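Good evening, everybody, and thank you for coming out on a Wednesday, when I know half of you would rather be on the couch with your feet in a basin. I'm going to talk about gel removal at home, start to finish, and I promise I'll leave time for questions (I always say that, and then I get going on cuticles and we lose the whole evening!).

[pause, ask who has ever peeled a gel off with their teeth]

So, my own story first. I wore gels for 26 weeks straight the year I started at the Gridside salon, and I took every single set off by picking. By summer my nails bent like paper. I had a drawer with 133 bottles of polish in it and not one nail I wanted to put any of them on.

What I do now is slower, and I've come to like it. File the shine off the top coat first, just the shine, with a medium file. Then cotton soaked in acetone, foil over that, and leave it for 10 minutes. Put on a show. Don't peek at five, please, I know you want to. 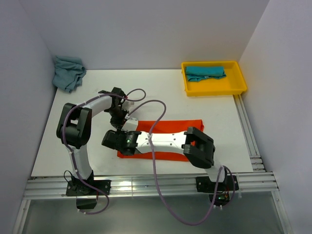

Junpei Hayashi wrote to me after the last talk to say that ten minutes did nothing at all for his builder gel, and that he ended up wrapping each hand a second time before it would budge. He's right, and I should have said so. Builder gel is thick stuff, and some kinds won't soak off at all and have to be filed down. If you don't know which you've got, ask whoever put it on.

Back to the foils. When you unwrap, the color should be lifting and crumbly. Nudge it with an orange stick, gently, and if a patch hangs on, wrap that finger again and go make yourself a cup of tea. Scraping is how I got my paper nails, so I'm a bit of a nag on this one.

Then wash, dry, and oil. Any plain oil you like, jojoba is lovely, and rub it in all around the nail and underneath the tip too. I do mine morning and night for eight days before I even think about polish again.

[hand around the files and the oil, then questions]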